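カテゴリー:工作・自動化/本音メモ

手持ちグリッパーの自作キット「Gultinum」を組み始めたのは3月で、正直に書くと最初の週でかなり後悔した。説明書はAvesumの共有工房に置いてあるPDFが一番新しいらしいのだが、それでもリンクの向きが途中で左右入れ替わっている。図のとおりに組むと指が閉じない。逆に組めば閉じるが、今度は開ききらない。結局、同じ工房のLươngさんが前に組んだものを横に置いて、見比べながら直した。

そもそも私は「家で教えて家で動かす」系の話をあまり信用していない。人が道具を手に持って作業を見せれば、あとは機械が真似してくれるという触れ込みだが、見せる側の手間がどこにも書いていないのが気に入らない。Stuvusettiという配布元のページには、60回も見せれば簡単な移し替えは覚えると書いてある。私の感触では、60回で覚えるのは人間のほうの肩こりだ。200回やった人の記録も読んだが、成功の定義が「容器のふちに触れたら可」になっていて、そこで読むのをやめた。

題材はティーバッグにした。積み木は簡単すぎて、できても何の証明にもならない。ティーバッグは薄いし、重なるし、小袋は指の当たり方で逃げる。トレーに山にしておいて、そこから丸いボウルに移すという、人間なら考えもしない作業である。台所に近い題材でだめなら、台所で使える日は当分来ないだろう。 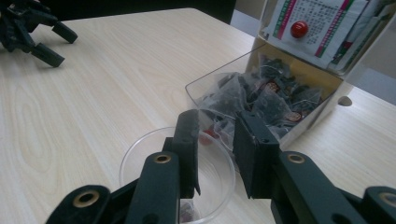 Trevor Lambertからは、題材の選び方がそもそも意地悪だと言われた。薄い袋ものは市販の産業用ハンドでも嫌がるのだから、まず硬くて四角いもので閉じ幅のくせをつかみ、それから柔らかいものに移れという。順番を飛ばして「だめだった」と書くのは、道具の評価ではなく我慢比べの記録だ、とも。

言い分はわかる。わかるが、硬くて四角いものの動画なら世の中にもう十分ある。私が知りたいのは重なった袋を一つだけつまめるかどうかで、そこを避けた評価は何本見ても買う判断の足しにならない。とはいえ閉じ幅のくせの話は効いたので、木の端材で試してみた。すると握りを同じだけ引いても指先の止まる位置が3ミリずれる。ティーバッグ相手では気づかなかったずれで、これは悔しいが収穫だった。

原因はたぶん回転軸のハトメだと思う。真鍮のハトメをリンクの穴に打つ構造なのだが、打ち込みが浅いと軸が傾き、深いと渋くなる。加減の説明は「適度に」の一言。こういうところに配布元の本気度が出る。私は打ち直しを3回やって、片方のリンクを割った。予備の印刷には一晩かかった。

指先のパッドにも言いたいことがある。平らで背が高いので、机の上のものを上から狙うと、つまみたい相手がパッドの陰に入る。手で持っている私ですら首を曲げてのぞき込むのに、これを映像から学べというのは酷な注文ではないか。短いパッドのデータも配布されているが、取り付けのねじ穴の位置が合わない。なぜだ。

次はシリコンの薄いシートをパッドに貼って、同じ作業をもう一度やる。厚みの分だけ閉じ幅も変わるはずなので、端材での測り直しが先になる。あと、ハトメ用の打ち具を工房から借りたままなので返さないといけない。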